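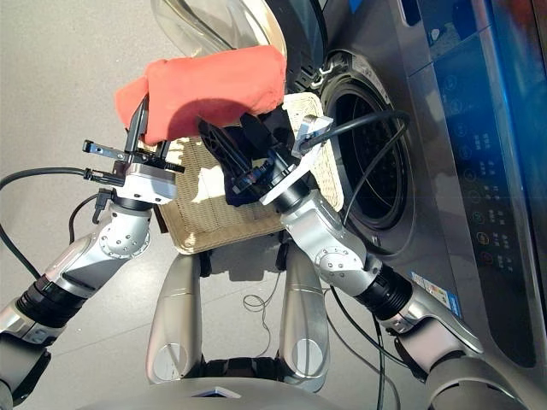
Salmon-red towel and dark navy cloth at the wicker basket, laundry room.

Stiltar Residence: Laundry Room Gallery

The laundry room at Stiltar Residence serves 32 apartments and is open to all residents from 10 in the morning. The Davel wing uses the same room while its own is being repainted. Residents are asked to bring their own baskets and to take them home after each load.

Baskets
The rectangular wicker basket shown is light beige, with a tight weave. It stands directly beside the drum opening of the front-loading machine.

Machines
The washing machine has a dark metallic gray body with a brushed finish. Loads should be removed promptly once the cycle ends.

Further views of the drying area and the folding tables will be added in October. Inquiries may be directed to the Sonditz office, extension 577.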